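The Great Borkoldale Junk Drawer Reckoning

I have been putting off the garage for so long that I'd stopped seeing it. You know how that goes. You walk past the same tower of boxes every morning on the way to the car, and after a while it might as well be a wall. Then in November the hot water system started dripping, I couldn't get to it, and I spent a whole evening shifting things sideways with a torch in my mouth. That did it. I'm now three weekends in and I am having the best time!

I should say up front that I'm not a minimalist. I like stuff. I like having a bit of string when I need a bit of string. What I wanted was to know where the string lived, and to stop buying a new roll of tape every time I had a parcel to post.

So the big idea (borrowed from my aunt, who ran a hardware shop in Jalton for most of my childhood) is to sort by what you do with a thing and forget what it's made of. She had a corner for hanging, a corner for sticking, a corner for cutting, and customers never had to ask twice. I'd always kept "metal things" and "plastic things", and that meant looking through four tubs to hang one picture. Now there's a sticking tub. Glue, tape, putty, those hook things that pull the paint off. It has changed my life a little bit.

My first weekend was all big items. Camp chairs, the esky with no lid, two bikes that nobody in this house is short enough to ride any more. The bikes went to a family over in Cosamthorpe who came with a trailer and took the scooter as well, bless them. I felt a bit sad watching it all go round the corner, then I turned back and saw actual concrete floor and got over it very quickly.

The second weekend was the small stuff, and that's where it gets slow. Every household has a layer of bits that belong to nothing. Kids' toys, half a packet of picture hooks, pegs, keys to houses we moved out of years ago. I gave myself a rule of ten seconds per item, and broke it constantly, mostly over the toys.

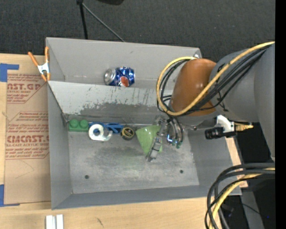
Odds and ends, plus a Pepsi can.

What helped most was having somewhere to put the undecided things. I tried a "maybe" box years ago and it just became another box. This time the maybes go on a shelf at eye level, out in the open, where they annoy me. If I've walked past something for a fortnight and haven't wanted it, off it goes. The bread maker lasted two days.

Building blocks get their own paragraph because I had no idea how far they travel. I have found them in a toolbox, in a gumboot, inside a rolled-up picnic rug and in the pocket of a raincoat. They all get a wash in a laundry bag on a cold cycle and then go into one big jar on the kitchen windowsill. My youngest is 18 and still fished out a handful the other night and built a very wonky giraffe while the pasta boiled. We're keeping the blocks!

Drink cans are the other surprise earner. We save ours for the refund depot, and I took around 60 down last week, which paid for a coffee and a vanilla slice at the Chong bakery on the way home - a terrific slice, by the way, with the passionfruit icing, and you need to get there before lunch. I used to squash the cans flat to save room, but our depot likes to be able to read the barcode, so check what yours wants before you start stomping.

Labels next. I went through a phase of wanting a fancy label maker and ended up with masking tape and a fat marker, and I love it. When a tub changes its job you peel the tape off and write a new one. My handwriting is dreadful but everyone can read STICKING from the doorway.

Still to do: the paint tins, the Christmas lights, and a suitcase I'm a bit frightened of. The plumber is booked for the hot water system and can now walk straight up to it. If you've got a good system for storing extension cords, please put it in the comments, as mine are currently in a heap behind the door.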